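Housekeeping & Room Care, Level 1
Handout 11: The vanity table (tea, bottles, mirror)
Kam-wah Kan, Skiltard evening course, room at the Amini guesthouse

Read before the April practical. Bring the Trurkex checklist, the new one, not the yellow one.

Last time: beds, wardrobes. Now the dressing corner. Small surface, many small things, guests notice all of it. Most complaints Forough Ahmadpour gets at Amini are about a sticky ring on a vanity top or a bottle put back in the wrong place.

Order of work
- drinks off first. always
- then small metal things (files, tweezers) into the tray
- then bottles
- then mirror, top to bottom
- table top last, curved front edge included

Drinks. Cup goes straight up, clear of the table, then away. Don't slide it. Hold low down, keep fingers off the rim. Don't tip it out in the room, carry it to the sink. Fuller the cup the slower you walk.

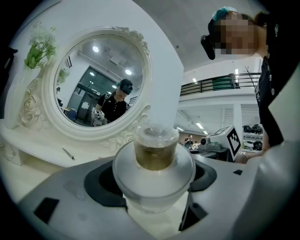

Fig. 1. Cup of tea-colored liquid, white vanity and rose mirror behind.

Note the flowers next to the mirror. Artificial = dust, not water. Soft brush, leaves first. Someone watered them last year and the vase leaked onto the drawer runners.. please no.

Molded frames (roses, leaves, scrolls). Dust sits in the petals. Dry brush before any damp cloth, otherwise you get gray paste in the grooves and it takes an age with a cotton bud. Spray the cloth and never the glass, spray runs down behind the frame. Painted white chips easy at the raised bits so no scrubing.

Where there is gold trim: dry cloth only. Yasaman Farahani's rule, and she has redone more than 500 frames so take her word.

Bottles. One at a time. Hold by the body, not by the cap, caps come off. Check underneath for a ring. Shiny caps show fingerprints, wipe last and put down by the body again.
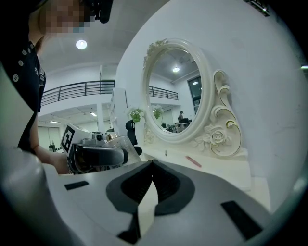 Kam-wah Kan

Putting back: same spot, same side of the mirror, label forward if it has one. If you can't remember the spot ask your partner, thats why we work in pairs. Unlabeled bottle = don't open, don't sniff, don't bin. Write it on the sheet.

For practical: 800 seconds per pair, whole table, Juwita Lumbantobing timing. Going over costs you one mark, a ring left on the top costs three. Cloths from the Itero box by the door, take two, one stays dry.

Still to add: drawers, lamp. See handout 12 when I've typed it.

Shares 11 | Comments 0
© Skiltard course materials | Contact the course office | Back to top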